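阅读时间：3 分钟

旧食堂里的称量角，周二起重新开放

2020/3/31

搬到河边那栋楼以后，弗林贝格（Flinberg）社区厨房一直少了个让人安心坐下来称东西的地方。老街坊大概都还记得从前那个角落，挤在冰箱和水池中间，谁想称一点面粉，都得先跟洗菜的人打声招呼，再侧着身子挪进去。好消息是，称量角从这周二起又回来了，而且这一回给它留了一整张桌子，就是食堂里那张棕色的旧桌。

这张桌子是西尔万·布瓦耶（Sylvain Boyer）和吉内特·布瓦耶（Ginette Boyer）夫妇送来的。他们家换了小一点的餐桌，旧的舍不得扔，在过道里靠墙放了整整一个冬天，邻居来串门都要绕着走。吉内特说，孩子们小时候就在这张桌子上擀面、写作业、吵架，如今能让大家接着用，她心里很高兴，搬走那天还特意又擦了一遍（西尔万在旁边补了一句：擦了两遍）。

称量角的用法很简单。从家里带一个空盒子来，先在厨房秤上放好碗，把读数归零，再往碗里添东西，够了就倒进自己的盒子里盖好带走。米、扁豆、燕麦、糖和面粉都可以分装，想要多少就称多少，一小把也不嫌少。多丽安·雷伊（Dorian Rey）每次开放都会在旁边搭把手，不太会用秤的朋友尽管开口，他耐心得很，讲起怎么分装扁豆来还常常收不住，大家要是赶时间，最好先跟他说一声。

这个主意最早是莫妮克·吉尔贝（Monique Gilbert）提出来的。她一个人住，超市里的大包装总也吃不完，放到后来不是受潮就是生虫，看着实在心疼。去年秋天她在食堂的留言本上写了几句，没想到后面跟了满满一页，有人想要刚好够烤一个蛋糕的面粉，有人只想先尝尝黑米是什么味道，还有人画了一颗很大的豆子，什么也没写。

首批干货已经到了，一共 12 种，由瓦瑟（Vasseur）粮油铺按进货价供应，价目表贴在食堂门口。忘了带盒子也没关系，柜台可以借用，押金 3 欧元，归还时全数退还。盒子请洗净晾干再送回来，盖子也别落在家里。

加斯帕尔·鲁瓦耶（Gaspard Royer）还答应在开放后办一次小小的烘焙课，教大家用秤来做他祖母的燕麦饼。他说祖母从来不用秤，全凭手感，他自己试了好些年才把方子换算成克数。课上最多能坐 24 人，报名表在门口，写上名字和电话就行。

称量角每次开放前都会把桌面、秤和碗擦拭干净，用过之后也请顺手抹一抹，给下一位街坊留个清爽的地方。
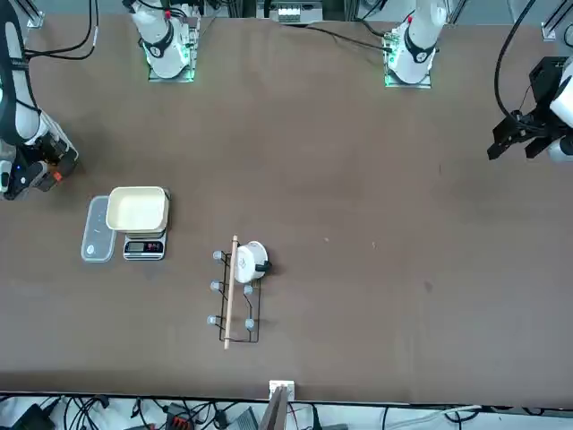
报名与咨询

烘焙课报名请到食堂门口登记，也可以在开放时间当面找多丽安。愿意捐赠带盖食品盒的朋友，请洗净后直接交到柜台。

联系我们 | © 弗林贝格社区厨房 版权所有 | 返回顶部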